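补正

作者：法院速录员（已离任）

案卷送到Brurnness法院三楼的时候是上午九点过十分，共四册，装订线是后换的。第一册封面上的案由没有改，仍然写着当年的罪名，后面用铅笔加了一个“再”字。速录员把四册按编号排开，登记页码，签收，时间写到分钟。

再审裁定在二月作出，正文不长，理由只有一条：原审第三册第132页所附的检验记录，形成时间与移交时间无法衔接。裁定没有评价被告人是否实施了行为，也没有评价证人。它要求查明这份记录在两个时间点之间由谁保管，存放于何处，以及是否启封。

庭前会议在小法庭进行。小法庭没有旁听席，暖气从窗下的铁格里出来，吹得桌上的纸角一直抬着。检方两人，辩方一人，合议庭由审判长带书记员到场。被告人没有提押，由辩护人转交书面意见，意见书一页，末尾按了指印。

审判长先核对期限。原判生效至今已逾十年，物证保管单位换过两次：最初是警署的证物室，后来并入Parnham仓库，再后来，Parnham把登记系统交给一套叫Flolix的软件管理，纸质台账封存。检方说，纸质台账已经调来，就在第四册。辩方说，第四册收到的是复印件。

“原件在哪里？”审判长问。

检方答，原件在Parnham，出库需要证物管理员到场，今日不便。

审判长让速录员把“不便”二字记下来，然后问，不便是指不能，还是指没有申请。

检方停了一会儿，说是没有申请。

速录员照录。按照规则，停顿不入笔录，除非审判长要求注明。审判长没有要求。

争点在一只纸袋上。纸袋编号997，里面装的是一件外套的袖口，剪下来的，当年送检后封回。检验记录写明，封回时间为下午四点四十分。Parnham的入库登记写明，接收时间为同日下午两点零五分。也就是说，仓库收下这只袋子的时候，检验员手里的那只还没有封口。

检方提出三种解释。其一，仓库的钟走慢了。其二，检验员补写了时间。其三，入库登记是按批次填写的，同一批证物统一使用第一件的接收时间。检方倾向于第三种，并提交了当年的批次说明，说明中记载该批共22件，填表人只写了一次时间。

辩方翻到批次说明的背面。背面有一栏，标题是“例外”，栏内写着两个编号，其中一个是997。

“例外是什么意思？”审判长问。

检方说，需要庭后核实。

辩方说，表格的填写须知在同一页下方，例外指单独接收、单独计时。

审判长把那一页看了两遍，递给书记员。书记员看完，放回第四册，夹了一张黄色的纸条。此后这张纸条一直夹在那里，到结案也没有取下。

中间休庭二十分钟。速录员回到三楼，校对前半段。速录机的词库是旧的，“封回”打出来总是“风回”，“启封”打出来是“起风”。她逐个改过，一共改了九处，又回头查了一遍“起风”，确认没有漏掉的。校对时不得改变语序，不得补足省略的主语，说话人自己纠正的，前后两种说法都要保留。这三条写在机器盖子的内侧，字是前任留下的，胶带已经发黄。

她在这个岗位上录过许多次庭前会议。多数会议的笔录只有三四页，双方对证据目录没有意见，签字，散会。这个案子的原审笔录也在第二册里，出自前任之手。她读过其中一段，是当年质证检验记录的部分。检方宣读结论，辩方表示没有异议，全程占了四行。第三行有一处涂改，按规定盖了校对章，章下面原来的字还能辨认，是“袋口”，改成了“袖口”。

这不构成错误。两个词在那个句子里都说得通。她没有向任何人提出，只在自己的校对单上写了页码和行号。校对单不入卷，每月底交内勤，保存一年后销毁。

她写完之后又把校对单抽出来看。句子是：“袖口完好，未见异常。”如果原先说的是“袋口完好”，那么检验员在法庭上描述过封口的状态，而现存的笔录里没有任何人描述过封口的状态。

她看了看墙上的钟，离复庭还有六分钟。

速录员向合议庭反映笔录情况，有一个专门的表格，叫“记录事项补正建议”，适用于本人所作的笔录。对他人所作笔录，规则没有规定。没有规定的事项，照惯例由书记员口头转达。她拿着第二册下楼，在小法庭门口把那一行指给书记员看。书记员问，这是谁改的。她说，章是前任的章。书记员问，原始录音还在不在。她说，那一年的录音使用Oral系统，磁带存放十年，期限已过，是否销毁要查销毁清单。

书记员把册子拿了进去。

复庭后，审判长没有先让双方发言。她宣读了第二册的页码和行号，宣读了现有的文字，又宣读了涂改前可以辨认的文字，请双方分别查看。检方两人一起看，其中一人把册子举到灯下。辩方看得很快，看完请求记录在案：辩方当年并未收到涂改前的文本。

检方请求记录在案：校对章有效，文本以涂改后为准。

审判长说，两项请求都记。然后她问速录员，该年度录音的销毁清单由哪个部门保存。

依照规则，速录员在庭上不发言。审判长发问属于例外。她停下手，站起来回答：由档案科保存，一份在本院，一份随磁带转往外库。她坐下以后，把自己的问答也录了进去，说话人一栏填的是“记录人”。

审判长当庭作出三项安排。检方于十四日内申请调取997号纸袋及纸质台账原件，证物管理员应到场说明例外栏的填写情况。档案科查明该年度庭审录音的去向，书面答复。原审笔录第二册暂停外借，封存于审判长办公室。辩方申请变更羁押措施，审判长说另行裁定，不在本次会议范围内。

会议在十一点五十分结束。双方阅读笔录，检方更正了一处日期，辩方没有更正。签字的时候，辩护人问速录员，词库里是不是有“袋口”这个词。她说有。辩护人又问，和“袖口”的码是不是相近。她说不相近，隔着好几个键位。辩护人点头，没有请求记录。会议已经结束，这段对话不在笔录之内。

档案科的答复在第九个工作日送来，一页半。销毁清单列有该年度磁带大约1360盘，逐盘编号，逐盘盖章。原审那一天上午的一盘在清单上，下午的一盘不在。外库的对应清单上，下午的一盘记为“借出”，借出人一栏空白，归还日期一栏也空白。质证检验记录是下午进行的。

答复的最后一句是：该盘现存放位置待查。

她把答复扫描，编入第五册。第五册是新立的，封面上没有铅笔字，案由照抄裁定。编页的时候，她在“待查”两个字后面发现一个多余的空格，按规定，来文不得改动，于是照原样扫了进去。

那天下午四点四十分，她下班，比平时早。 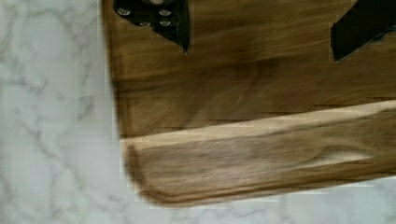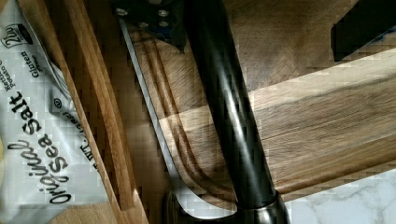 木砧板，后一张里砧板上放着一把黑柄的刀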